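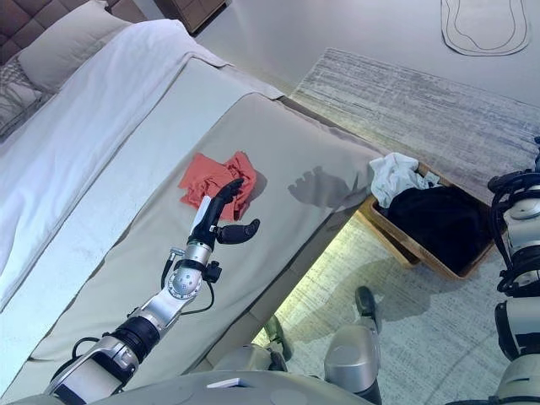
Why do clothes left on a bed get so many creases?
Cloth is made of fibres, and fibres stay bent when they are folded or squashed for long enough. Warmth and moisture speed this up.

Learning Shelf > Around the House > Fabrics

Creases, Fibres and the Bedroom Basket
February
By Araceli Lozano

Most fabric is woven or knitted from yarn, and yarn is a bundle of thin fibres twisted together. Cotton fibres come from a plant. Polyester fibres are made in a factory from a kind of plastic. Both can crease, but cotton creases more easily.

A cotton fibre is built from long chains of a material called cellulose. Weak links, called hydrogen bonds, hold neighbouring chains in place. Water loosens these links. When the water dries out, new links form in whatever position the chains happen to be in. If a shirt dries flat, it stays fairly flat. If it dries in a ball, it stays crumpled.

Sheets crease for the same reason. A fitted sheet has elastic sewn into its edge or corners, which pulls the fabric over the mattress. The pull removes small wrinkles. It does not always remove a long crease, such as one running on a diagonal, where the tension is uneven.
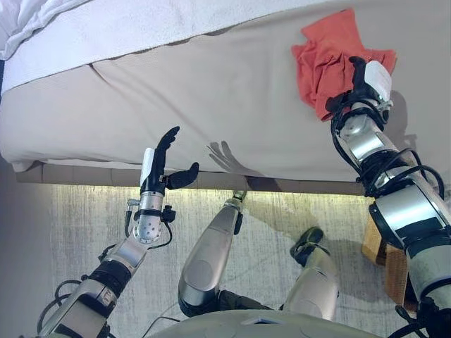
To flatten a long crease, pull the sheet from the corner nearest to it, then tuck the corner back under the mattress. Pick up any loose clothing first. Cloth lying on a sheet adds friction, and friction stops the fabric underneath from sliding into place.

Next, sort what you picked up. Dirty clothes go in the basket. Clean clothes are folded or hung. A woven basket has small gaps in its sides, and air moves through the gaps and carries moisture away. Damp items should be hung up to dry before they go in, as mould can grow on cloth that stays wet.

Colour matters at washing time. Red dye can leave the fibres and settle on white ones, and the risk is higher in hot water. Keep whites in a separate load.

Try it yourself
Cut 3 squares from an old cotton rag. Leave the first one dry, dampen the second with cold water and dampen the third with warm water. Scrunch each into a ball and hold it with a rubber band. Wait until all of them are fully dry, then open them on a table and compare the creases. Write down which square has the sharpest lines.

Related items
What Is Inside a Pillow?
How Elastic Stretches
Wool, Cotton and Linen Compared
Why Towels Have Loops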